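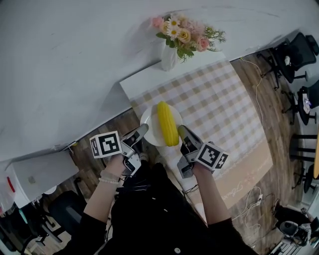 Seasonal Kitchen Assistant, Rennie Street Lunch Hall

Sultow Catering runs the lunch service at three sites in Kutton. We are hiring one kitchen assistant for the Rennie Street hall, which serves office staff and visitors on weekdays. The job is part time, 24 hours a week, and runs through the end of December. It may be extended.

What you will do

Wash, peel and cut vegetables for the day's menu. Summer menus are heavy on corn, beans and squash, and there is a lot of shucking in the first hour.
Plate side dishes and keep the serving counter stocked from 11:30 to 2:00.
Label and date everything that goes into the walk-in.
Run the dishwasher and put away trays at the end of service.
Take in the produce delivery on mornings when the cook is at another site.
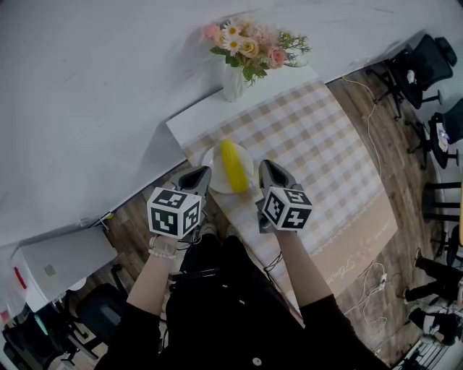 What we ask for

A current food handler card, or willingness to get one in your first two weeks. We pay the fee.
You should be able to lift 40 pounds and stand for most of a shift. Kitchen experience helps but is not required. Basic spoken English is enough for this job.

Pay and hours

Pay for the position is $2000 a month before taxes, paid every second Friday. Shifts start at 9:15 and end at 2:45, with a paid lunch from the day's menu. Four shifts fall in a normal week, and the remaining two hours go to the weekly deep clean. Aprons are provided and washed by us. Bring your own closed, non-slip shoes.

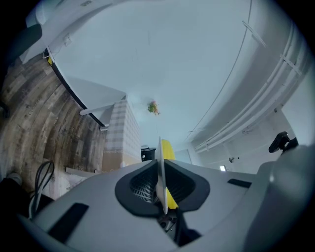 Parking behind the hall is limited to delivery vehicles. Bus 143 stops across the street, and there is a bike rack by the side door.

How to apply

Fill out the short form on the Skedix job board under listing 3880, or leave a paper application at the front counter before 11:00. Please list the days you can't work and two references we can call. Interviews take half an hour and are held at the hall. Applicants under 18 need a work permit.

Posted 7 July 2026. The listing stays open until the job is filled.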